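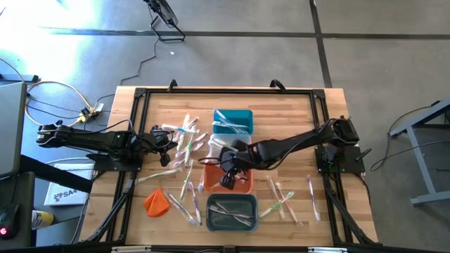

Danai Sfakianakis keeps her sample coats on a rail by the door, where the light is worst. She says that is deliberate. If a gray still looks like a gray in that corner, she will order the cloth.

Sfakianakis designs menswear under the name Kudo, which she started with her former classmate Markos Karras. The label makes coats, trousers and a few heavy shirts. The new winter collection is called Hernberg and goes on sale this month. We talked in her studio while Karras was on the phone to a button supplier in the next room.

She trained as a pattern cutter and spent her first working years at Stumero, a uniform maker that supplied hotels and ferry companies. "I cut the same jacket for two years," she says. "Only the collar changed. You learn a lot about a jacket that way. You know where it tears and where people complain."

The complaint she heard most was about armholes. Uniform jackets were cut low under the arm so that one size could fit many men, and the whole coat lifted when the wearer reached for something. Kudo coats have a high, small armhole. Some customers find it tight at first. "They put it on and say it's too small. I ask them to lift their arms. Then they usually keep it on."

Hernberg has 17 pieces, fewer than last winter. Three of them are coats. The longest is a double-breasted style in dark brown wool that falls below the knee, with no vent at the back and a deep pleat instead. Sfakianakis redrew the pleat several times. The early versions opened when the wearer sat down and did not close again. She fixed it with a strip of tape sewn inside the fold, an idea that came from Touran Mirzaei, who runs the workroom where the coats are sewn.

"Touran didn't like the coat at all," Sfakianakis says. "She said it looked like something for a stationmaster. But she fixed the pleat."

Mirzaei, reached later by phone, does not dispute this. "I still think it's too long," she said. "The sewing is good. The short one is the better coat."

The cloth comes from Flirnura, a small mill that weaves on narrow looms. The narrow width means more seams and more waste if the pattern is laid out badly, so Sfakianakis draws the pieces to fit the cloth. The back of the short coat is in three panels for that reason. She was told that customers would see the extra seams as a fault. So far she has not had a coat returned for it.

Production is small. Kudo will sew 500 garments this season, counting the shirts, and does not plan to repeat a style when it sells out. Karras, who does the accounts and the selling, would like to repeat the trousers. "We argue about the trousers every year," he said when he came off the phone. "Men find trousers that fit and they want to buy them again. I think we should let them." Sfakianakis says she is thinking about it.

I asked if she would ever design for women. She said women already buy the smaller sizes and that she has started grading down one size further for them, with no change to the shape. She does not want a separate line. "It would be another set of patterns, another set of fittings. I have one table."

The collection was shown once, to buyers, in a rented hall. There was no music. Hanne Gunnlaugsson, a shop owner who has stocked Kudo from the first season, ordered the brown coat in every size. Her customers walk to work in bad weather, she said, and they ask for length. Another buyer, Sofia Liapis, took only the shirts and the short coat. Her shop is in a warmer city and she sells long coats slowly.

Sfakianakis is already cutting for spring, which will be lighter and mostly unlined. She showed me a jacket in undyed linen with one sleeve pinned on and the other lying over the back of a chair. The pockets were marked in chalk, and she thought they would have to come down a little.

Last updated: 2 Oct 2019

Print this article | E-mail to a friend

3 comments | 17 shares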